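Haruna guest house, Room 2: move-in safety check
Date: 2/23/23
Checked by: Nkechi Onyeka
Copy to: Belmiro Veloso

Smoke alarm: OK. Pressed the button, it screamed, the neighbors said hello. Battery gets swapped in May with all the others.

Window: OK, but stiff! It opens if you lean on it (I did, twice). Belmiro, could you put a little wax on the track?

Door and lock: OK. Key tag 109 works, and the spare is back on its hook.

Radiator: OK. Nothing draped over it, please keep it that way.

Bed frame: OK. I pushed and pulled from both sides and knelt on the slats and got no creaking. One bolt by the foot took a quarter turn with the hex key.

Bedding: OK, with a comment. I love the bunny duvet cover, but there's a lot of fluffy stuff up at the head end, and if a small child is going to sleep in here I'd want most of it moved off at night. Grown-ups can bury themselves in it all they like.

Loose items on bed: NOT YET. The small things are still piled on the duvet with a plastic bag next to them. Bag goes away first (little kids and plastic bags, no thank you), then the rest gets sorted into a box with a lid.

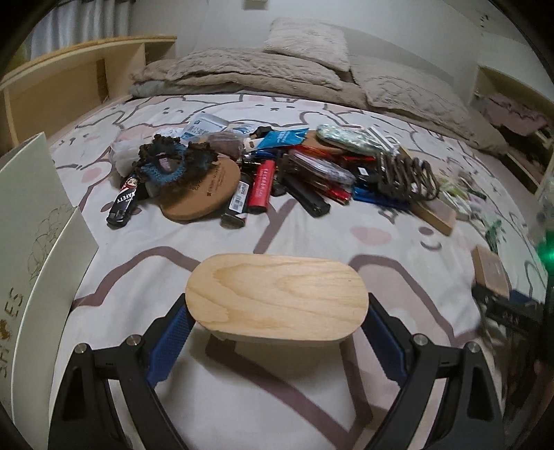

Bed and shelves, Room 2. Small items and bag still to clear.

Shelf unit by the wall: CHECK AGAIN. I couldn't find a wall strap and I'm not happy signing it off without one. The folded things in it are soft and light, so no worry there, but a kid will climb anything. Belex strap kit, part 1413, is the one we used in the other room.

"SHOES" board: FIX. It's just leaning beside the bed. Cute, but I'd either hang it or lay it flat somewhere, because one bump in the dark and it's on your toes.

Curtains: OK. They're sheer and light, no cords that I could find. Khadija asked about blackout ones, which is a comfort question and I'm leaving that to her.

Wall plate above the headboard: OK. No cracks, sits tight.

Result: pass once the bed is cleared, the board is moved and the strap is on. I'll come back with my drill.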